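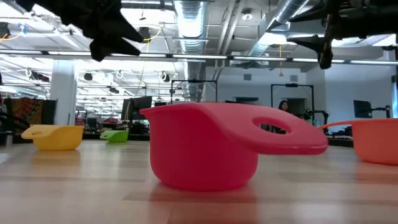 3.2 Objects and color coding

The second group of objects in our study is a set of plastic measuring cups and scoops. We chose this kind of object because it is found in many home kitchens, and because the members of one set have the same general shape but differ in size and color. Each one has a round bowl and a flat handle, some with a hole for hanging. In our written protocol we name the pieces only by color, so that "the yellow one" has the same meaning for every annotator. Ristić and Demissie wrote the first list of names in February, and it was not changed later.

The handle needs special attention. It is long compared to the bowl, and its direction on the table decides from which side the piece can be taken. For this reason we record the handle direction separately from the position of the bowl (see Figure 2). 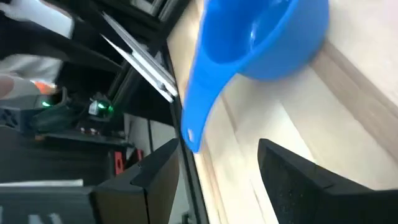 Figure 2. Blue measuring scoop, with the hanging hole near the end of the handle.

From the 2,285 annotated arrangements, 17 were removed because two annotators did not agree on the handle direction. In 14 of these the handles of two pieces were very near to each other – a case which our protocol did not describe well. The remaining three were removed after a discussion with Buenaventura, who had not annotated this group.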